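Bedstead, season two: better than the first, still too long

The first season of Bedstead put 15 strangers in an old seaside hotel and had them renovate it one room at a time, with a public vote on who had to leave. I watched all of it last winter and liked maybe half. Season two finished last week and I have now seen every episode, so this covers the full run. I don't give away the winner.

The rules have changed a little. Contestants now work in pairs, and the pairs are swapped after each vote. It's a good change. In season one the same two friends hid behind each other for weeks, and the viewers let them. Now somebody who got along fine with one partner has to start over with a person they complained about two days earlier.

The casting is stronger too. Melati Yeoh, a tile setter, is the best thing in it. She says what she thinks, goes back to work and doesn't play to the camera. Bernd Stüber gets far more screen time and does less with it. His argument over the paint budget runs through three episodes and could have been done in ten minutes.
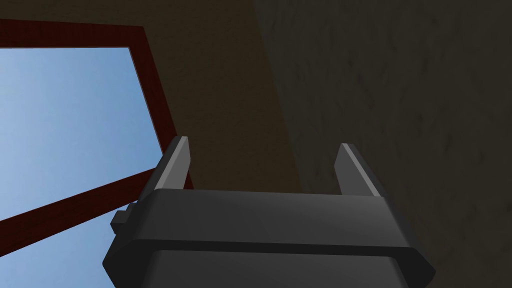
My main complaint is the length. There are 22 episodes at 48 minutes each, and the middle of the season drags. Episodes nine through twelve are mostly people sitting on the back stairs repeating what they said in the previous episode, followed by a recap of it after the break. If you skip eleven you will miss one departure, and they show it again at the start of twelve.

The host, Nam-gil Yoon, is fine. He asks short questions and waits for the answer. The voiceover is worse. It tells you a contestant is upset while you are looking at the contestant being upset, and it does this in every episode.

I also wish they showed more of the work. Season one had a decent stretch on plastering and another on fixing sash windows, and I learned something from both. This time a room is a mess before the vote and finished after it. The Edport episode, where everyone goes off to buy secondhand furniture, is the one exception. You see what they paid, what they got wrong and what had to go back.

The final is live and runs long, but it works. The two pairs left are both likable and the finished rooms look good. The reunion show is skippable except for the part where Arif Mondal apologizes to Melati, and she takes her time accepting it.

If you liked season one, watch this. If you've never seen either, start here, and keep the remote close for the middle.

Three stars out of five.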